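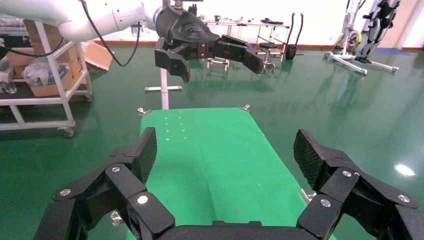 How often must the two-arm packing cell be serviced?

A short check is made before every shift and a longer service comes after every 142 hours of arm running time. The hour counter is on the start page of the Lastine control program, in the lower corner. If the cell stood still for more than 20 days, please do the longer service before you start it again, also when the counter is still low.

Who may do this work?

Everybody who has finished the Hulham cell course may do the short check. The longer service should be done by two persons. One stays at the stop button during the whole time and does not do other tasks, and the second one works at the arms. Opening of the arm joints is not allowed for either of them. For this you must write to the Gastach workshop.

What belongs to the short check?

Turn on the controller and let both arms go to the home position at slow speed. Listen to each joint. A soft hum is normal, a dry clicking sound is not. Then open and close each gripper 7 times with nothing between the fingers, and look if both fingers arrive at the same moment. After that, move the wrist by hand in free mode and watch the cable. At last, write your initials and the counter value in the cell book. Please write also when you found no problem, as an empty line can mean that the check was forgotten.

Which screws must be tightened on the gripper fingers?

Only the ones at the finger links, and only with the small torque driver from the Urio tool set. Do not use a normal hex key. The heads are soft and they become round very fast, and a round head means that the full finger has to be sent away. Set the driver to the value that is printed in your Urio booklet, because the value is different for the old and the new fingers. When a screw turns more than a quarter of a turn before the driver clicks, take it out, clean the thread, put a small drop of the blue thread glue and screw it in again. The glue must rest overnight.

I tightened the screws and now one finger moves slowly. What did I do wrong?

Probably the driver was set too high and the link is pressed against its neighbor. Loosen all screws of this finger by half a turn, move the finger by hand from fully open to fully closed, and tighten again beginning from the palm and going to the tip. If it is still slow, the bushing may be worn. The part number ends with 1134 and you can order it by Gastach with the normal form. 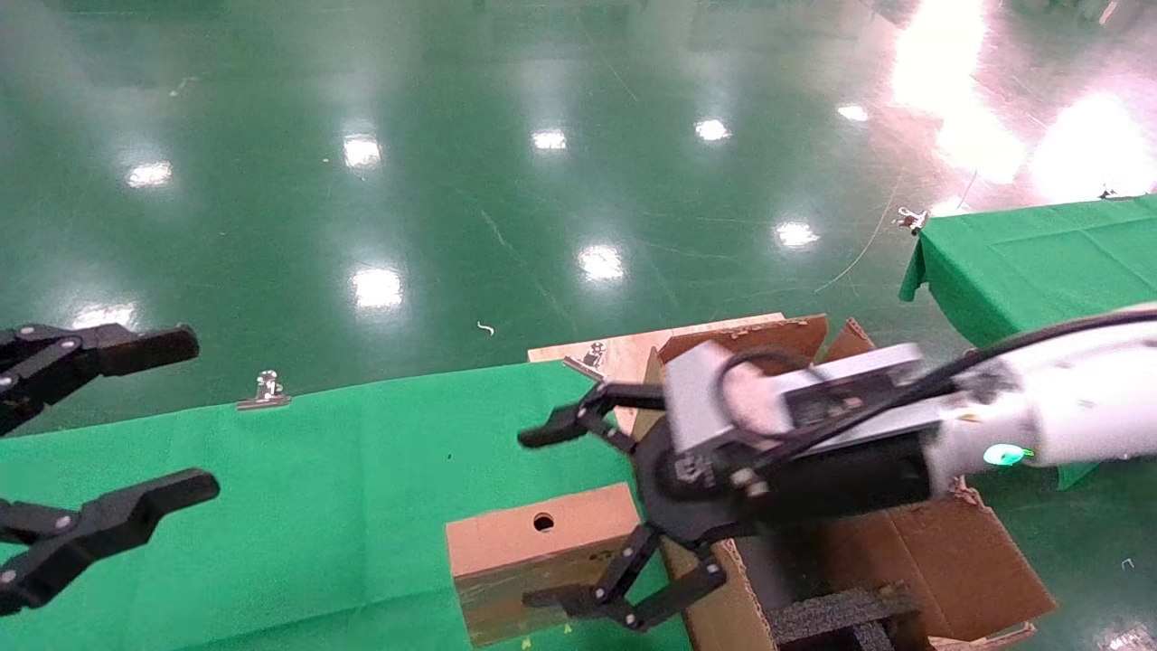 How should the cable at the wrist be laid?

Most of the stops we get reported are coming from the wrist cable, so we would like to explain this point with more words. The cable needs enough length for the full turn of the last joint, in both directions. People who are new at the cell often want to make it look tidy and they fix it flat along the arm with many ties. Then the wrist turns once to the far side and the plug is pulled. Leave a loop over the top of the wrist, like the black one that goes over the light gray housing on the white arm, and put the first tie behind the wrist joint and never on it. To test it, turn the wrist slowly to both ends in free mode. The loop may become smaller but it should not become tight, and it should not come down between the fingers when the gripper points to the table.

The cable has a shiny place on its outside. Is this dangerous?

Not yet, but it shows where the cable rubs. Find the part which it touches and move the loop a little. If you can feel an edge with your fingernail, or if you see another color under the black, switch off the cell and exchange the cable.

Why must the table cloth be clipped?

A loose cloth moves together with the box when a finger slides below it, and then the taught positions are not correct anymore. Put the clips at the edge of the table, with the handles out of the way of the fingers. We had once a gripper that closed on a clip and it cost us a new fingertip. After you change or wash the cloth, drive to the three teach points at slow speed before the first run. A fold in the cloth can be enough to make the height wrong.

How do I teach the box position again?

Use an empty box for the first try. Place it on the marks in your cell plan and open all flaps. In the Lastine program choose "Box", then "Teach", and bring the first arm over the middle of the opening by hand. Save this point. Then lower the arm until the fingertips are a little below the rim and save the second point. The other arm must stay in home position until both points are saved. When it is its turn, do the same steps in the same order. 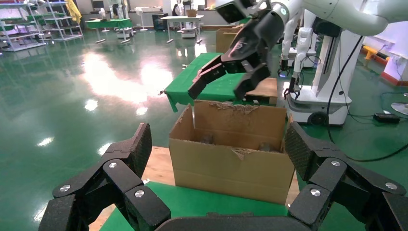 For the second try put some light parts in the box and run the program at the lowest speed, with your hand on the stop button. Look from the side and not from above, so you can see the distance between the fingers and the rim. If a finger touches the rim on its way down, stop and teach the second point again. Please do not correct it by pushing the box. It helps for one cycle only and then the next person has the same trouble.

Can I use a box again when its rim is damaged?

For teaching we do not recommend it. A torn rim is not the same height everywhere, and you may teach the point too low. For practice runs it is okay as long as the box is standing stable and its walls do not bend to the inside.

What do I do if both arms stop at the same time?

First press the stop button, even if nothing moves. Read the message on the screen and copy it in the cell book with the complete number. If it says that the distance between the arms is too small, switch to free mode and bring the upper arm away first, straight up. Only after this move the lower one. When there is no message at all, check the power supply of the controller and the network plug.

With what can I clean the fingertips?

Use a cloth with a little water and mild soap. Alcohol makes the pads hard after some weeks and then they do not hold smooth parts so well. In the small grooves there is often cardboard dust, and a soft toothbrush takes it out. Let the pads become fully dry before you close the gripper.

When will the new service booklet come?

The Hulham booklet is planned for December. Until then this page is valid, and if your printed copy says something different, please follow this page.

Last changed: November 23, 2022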